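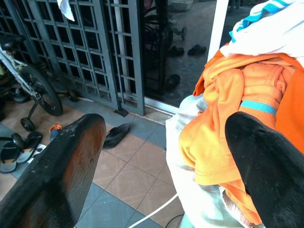 Transaction Fees and Waiting Times on a Small Proof-of-Stake Network

Student project report, Introduction to Digital Finance
Author: Wulan Subramaniam
Submitted: Saturday, April 5, 2025

1. Background

When people discuss cryptocurrency, they speak mostly about the price. In our course we also had to look at what it costs to use a coin, and this was the part I found more interesting. If a person wants to send the equivalent of five dollars to a family member, a fee of one dollar is a serious matter, even if the price of the coin went up in the same week.

For my project I chose Fimedov, a small proof-of-stake network. Its coin is called Lau. I chose it for two practical reasons. The full history of the chain can be downloaded without payment, and the number of transactions in one month is small enough that a normal laptop can process it.

My research question was: does a higher fee really buy a shorter waiting time on this network, and if yes, at what hours of the day?

2. How fees work on Fimedov

The sender of a transaction pays two parts. The first part is a base fee, which the protocol sets for each block. When the previous block was more than half full, the base fee rises a little, and when it was less than half full, the base fee falls. The second part is a tip, which the sender chooses freely. The base fee is destroyed and the tip goes to the validator who produces the block.

A new block is made every 15 seconds. In theory a transaction with no tip can wait a long time if the blocks are full, because validators sort the waiting list by tip. Most wallet programs suggest a tip automatically, and I believe that many users accept the suggestion without looking at it. I could not test this belief with my data.

3. Data

I used transactions from February. From the whole month I took a random sample of 2,023 simple transfers. Contract calls were removed, as their fee depends on how much computation they need and they cannot be compared directly with a transfer.

The chain itself does not record when a transaction was first sent, only when it was included in a block. For the sending time I used the public log of a node in Truvville. This log notes the moment when the node first saw each transaction. A second node, in Trondavthorpe, keeps the same kind of log, and I used it to check the first one. For 391 transfers the two logs did not agree within one block, and I marked these and ran every calculation with them and without them.
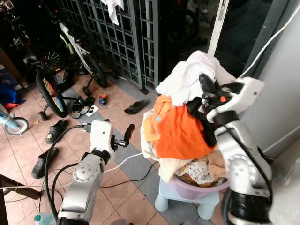 The disagreement was mostly in the night hours, when the Trondavthorpe node seems to have restarted several times. Leaving out these transfers changed the results only slightly, so in the next section I report the numbers for the full sample.

4. Results

For most of the day the tip had almost no effect. The blocks were far from full, and transfers with a zero tip entered the next block just as the others did. A sender who paid a high tip in the morning gained nothing that I could measure.

The evening was different. In the busiest hours the blocks filled up, the base fee climbed, and the transfers without a tip began to wait. The longest group waited up to 2 minutes. Even a very small tip was enough to avoid most of this delay. Between a small tip and a large tip I found no clear difference, which surprised me, as I had expected a smooth curve.

I also looked at whether the price of Lau moved together with the fees. There were a few days when both rose, but one month is too short to say anything about this. I removed the chart from the report after my supervisor's comment that it would invite the reader to see a pattern.

5. Limits of the work

The sending time is an estimate. A transaction may travel through the network before the Truvville node sees it, and then my waiting time is too short.

Transactions that were canceled or replaced by the sender are missing from my sample. If somebody became impatient and sent again with a higher tip, I only see the second attempt. This probably makes the zero-tip group look better than it was.

I studied a quiet month on a small network. On a larger chain, where blocks are full during the whole day, I would expect the tip to matter much more.

6. What I would do next

I would like to collect the waiting list directly from my own node, so that replaced transactions are included. I have already installed the node software, but the first synchronization needs more disk space than I have at the moment.

It would also be useful to compare the tips that different wallets suggest with the smallest tip that was accepted in the same block. From my results, I suspect that daytime users of Lau are paying for speed they would receive anyway.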